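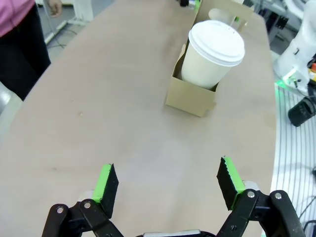
The long beige tabletop, with its curved right edge.

Posted 2022-04-19 by Marisa Carbone

So I finally caved and bought the Bimberg, and I've been living with it long enough now to have opinions. If you read my last desk review you know I was using a hand-me-down Tristham that wobbled every time I typed an email, so the bar was low!

Ordering was easy enough. Delivery was not. It came in 2 boxes and the second one showed up five days after the first, which meant I had legs in my hallway and nothing to put on them. I called the store and got a very nice woman who had no idea where the other box was, but she did knock the delivery charge off, so fine, we're friends.

Putting it together took me most of an evening (the booklet says one hour, ha). The bolts are all the same length, thank goodness, but the hex key that comes in the bag is soft junk and I rounded it off on the second leg. Use your own. My neighbor Syafiqah Menon came over to help me flip it and I wouldn't try that part alone, this thing is heavy.

What I love most is the curved edge. My old desk had square corners and I caught my hip on one of them pretty much every morning. The finish is matte too, so I don't get glare off the window in the afternoon like I did with the shiny Chien desk I sent back last year. Coffee rings wipe off if you get them right away. Leave one overnight and you'll be scrubbing, ask me how I know.

Now the gripes. There's no cable hole anywhere, not even a little notch, so my lamp cord just goes over the back. The feet have those stick-on felt pads and two of them came off the first time I dragged it. I bought better ones. And the smell! Open a window for the first week, seriously, it was like sitting inside a new closet.

Kartini Pillai asked in the comments last time if you can sew on one of these. I do, with a pretty heavy old machine, and it doesn't bounce unless I really floor the pedal. Cutting fabric is great too because there's so much length to spread out on. I'd still want it an inch or so taller for cutting, my back starts complaining after a while.

Would I buy it again? Yeah, on sale. At full price I'd take a look at the Werkon first, mostly for the adjustable legs.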